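Orçamento para bancada robótica de tarefas de cozinha: um braço ou dois?

Fóruns > Automação de pequeno porte > Compras e planejamento

mribeiro_lab
Estamos fechando a lista de equipamentos para uma célula de testes de manipulação doméstica. As tarefas são preparo de bebidas e mamadeiras: verter líquido de uma chaleira, dosar pó com colher medida, fechar frasco com colar de rosca. Sem contato com usuário final, só bancada.

Duas propostas na mesa. A da Cenel inclui um braço de seis eixos com garra paralela e sensor de força no punho. A da Griltus inclui dois braços menores, mesma faixa de preço, sem sensor de força. A carga útil declarada na segunda é de 1000 g por braço, com a garra já descontada. O pedido precisa entrar até sexta-feira e a verba não pode ser dividida em dois exercícios. Qual configuração faz mais sentido? O que costuma ficar de fora da cotação e aparece depois?

tecnico_valdir
Dois braços. Com um só você vai gastar em gabarito de fixação para segurar o frasco, e cada frasco diferente pede outro gabarito. Peça desconto.

Karabo Ntuli
Discordo em parte da resposta acima, porque a carga útil decide antes do número de braços. Pese a chaleira com o volume máximo de trabalho. A nossa, cheia até a marca que usamos, dá 828 g. Em 1000 g nominais sobra pouco, e o valor do catálogo vale para o centro de massa próximo do flange. Uma chaleira segura pela alça, inclinada, desloca esse centro para fora e gera momento no punho. Solicite ao fornecedor o diagrama de carga por distância, e não aceite só o número da capa.

Quanto à divisão de trabalho, observe como a tarefa é feita à mão antes de especificar: uma das mãos inclina a chaleira pela alça e a outra mantém a mamadeira firme na bancada, pela base. O segundo braço, portanto, tem função quase estática. Pode ser o mais barato do par, ou um dispositivo de aperto com abertura regulável.

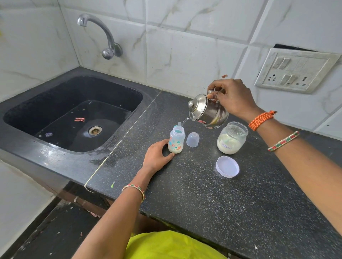 O sensor de força pode ser comprado depois, como acessório?

Depende do flange e do controlador. Confirme por escrito que o punho aceita o sensor sem adaptador e que o controlador tem entrada livre para ele. No nosso caso o adaptador consumiu 4 cm de alcance e obrigou a reposicionar a base.

Itens que faltaram na nossa primeira cotação:

Proteção contra respingos. Verifique o grau IP do punho e da garra separadamente. É comum o braço ter vedação e a garra não ter nenhuma.

Dedos de garra. O dedo padrão, liso, não segura alça curva nem colher pequena. Preveja ao menos dois jogos, um com revestimento de silicone. Compramos os nossos da Haddadin, com prazo de entrega de 8 semanas.

Pó. Fórmula em pó entra em guia linear exposta. Se a garra tiver guia aberta, inclua capa ou limpeza periódica no custo anual.

Medição do volume. Vazão por tempo não fecha com chaleira de bico curto, pois varia com o nível interno. Uma balança com saída serial sob o frasco resolve por uma fração do preço de um sistema de visão. Frasco translúcido com estampa colorida também atrapalha a leitura do nível por câmera.

Tomadas e aterramento. Controlador, balança e computador em circuito próprio, afastados do ponto de água. A adequação elétrica não veio em nenhuma das propostas que recebemos.

Com os dados que você passou, eu pediria à Cenel uma revisão com o braço único, o sensor e um dispositivo de aperto. Se a Griltus fornecer o diagrama de carga e ele cobrir a sua chaleira cheia, a comparação volta a ficar aberta.

j.pacheco
Aqui usamos Werora desde junho, um braço só. Funciona bem para verter. Para fechar rosca não, o frasco gira junto. Não sei o preço atual.

mribeiro_lab
Obrigado a todos. Pedi o diagrama à Griltus e a proposta revisada à Cenel. Vou pesar a chaleira hoje e incluir a balança com saída serial na lista.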